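Play corner reopens at Lillano family room, toy kitchen and all

Posted October 30, 2019

LILLANO - The children's corner on the lower floor of the Lillano family room is open again as of this morning, after 4 weeks behind a plastic sheet. New floor, new paint, a lower sink for hand washing. And a play kitchen, which is what most of the kids went for.

The room had been shut while the old carpet came out. Water had got in under the back wall over the summer and the smell never really left. Cost of the floor was $400 over what was planned, paid from the fall rummage sale. "We had that money put aside for a sandbox," said Danilo Dumlao, who runs the morning sessions. "The sandbox can wait."

Doors opened at nine. Line out to the bike rack by quarter past. Some 90 families are signed up for the winter sessions, up from last year, and Dumlao said the Friday group is allready full. Waiting list at the front desk.

Kosmas Xenos did the paint and the shelving for the book wall. Two coats, pale green, the second one finished late last night. Still a bit of tape on the window trim, he said he would get to it.

Also back: the train table, the dress-up rack, the big foam blocks. The puppet stage is not back yet, one of the hinges is on order from Claeys and should be in by December. Parents asked about the rocking horse too. It is being repainted, no date.

Snack time moves to 10:30 so it doesn't run into story hour. Bring your own cup please. Strollers go in the side hall now and not in front of the fire door, the inspector was clear on that.

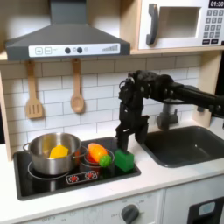
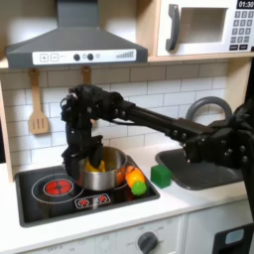 Sessions run mornings only until the heating on the lower floor is sorted out. Dumlao wants to add a pretend cafe hour for the older ones, with menus the kids draw themselves and a small table for the customers. The microwave in the play kitchen says 01:30 on its display, so he is thinking of calling it the One Thirty Cafe, though that will confuse people as the hour itself would be at eleven. The wooden spatula and the other tools go back on thier hooks at the end of each session. Donations of toy plates and cups are welcome, clean, no glass, drop them in the blue bin by the desk. No stuffed animals for now, the shelf is full.

Sign-up sheets for the new hour are at the desk through Friday. Drop-in is $2 per child, babies free.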